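How to Hold a Literature Table Outside a City Council Meeting

Search this site
Enter keywords
Go

Posted August 10, 2019

The Plunlow tenants' campaign has been putting up a table outside city hall before council votes on rent and eviction rules. Several groups have written to ask how we set it up. These are the steps we use. Rules differ from one city to the next, so check yours before you print anything.

1. Find out where you can stand

Call the city clerk and ask two things: where the public sidewalk ends and city property begins, and whether a table needs a permit. In Plunlow you can hand out leaflets on the sidewalk without a permit, but a table counts as an obstruction unless you have filed a one-page form. The form is free. Turn it in at least a week ahead, and bring a stamped copy with you on the night.

Ask for the answer by email. At our first table a guard told us to move, and we had nothing in writing to show him. We moved, and lost most of the people going in.

2. Pick one demand

The table should be about the item on the agenda that night. Our first leaflet covered rent, policing, the bus cuts and the Hsueh Street shelter, and people handed it back. The next one said "Vote no on the Rirkodier contract" across the top, with three sentences on who would lose their homes if it passed. People kept that one.

Put the agenda item number on the leaflet. Anyone who decides to speak will need it for the sign-up card.

3. Print the right amount

We print 200 leaflets for an ordinary meeting and 395 for a final vote. Half sheets are fine. Use black ink on colored paper, which costs less than color printing and is easier to spot in someone's hand.

Petition sheets should have no more than ten lines each, with space to write an apartment number. Bring twice as many pens as you think you need, and clipboards for people who want to sign while standing in line.

4. Hold a work session the night before

Do this in somebody's kitchen or any room with a big table. Fold leaflets, letter the signs, and go over who is coming at what time. Feed people. It is the one part of the work where new members get to talk to older ones at length, and it goes better after supper.

Write the shifts down before anyone leaves. We use shifts of 2 hours, with at least three people on each – one at the table, one at the door and one walking the line.

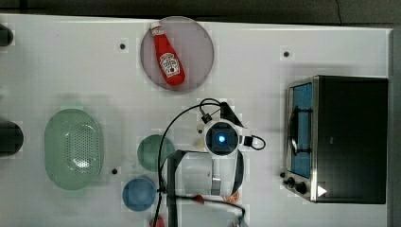
5. Set up early

Be there an hour before the doors open. Put the table to one side of the main path, with the banner hung from the front edge. Tape down every corner. Stack leaflets under something heavy, and keep the petition sheets in a folder once they are filled.

Leave enough sidewalk for a wheelchair to pass on both sides. This is the first thing an officer will look at.

6. Talk to people

Start with a question: "Do you rent in the city?" works better than a speech. If the person says yes, ask what their last increase was. If they want to argue, give them a leaflet and go on to the next person. Somebody shouting at the table will draw the cameras away from what you came to say.

Choose one person to speak to the police and one to speak to the press. Everyone else should send questions to those two.

7. Help people speak inside

Public comment is where the table pays off. Keep a stack of sign-up cards and help people fill them out. Speakers in Plunlow get three minutes. Offer to sit with anyone who has not done it before.

8. Count up and follow up

Type in the names within two days and send a short message saying how the vote went. We had 3281 signatures when the Rirkodier contract came back to the council, and the clerk accepted the sheets because every line had an address on it.

Keep the originals. Hand in copies and ask for a receipt. The next vote is expected in September, and we will post the agenda item number when the clerk releases it.

Related items

Plisside renters march against late fees
What to do if you are told to leave a public meeting
Rirkodier contract: what the council left out
Reading a city budget, part one
Hsueh Street shelter stays open through winter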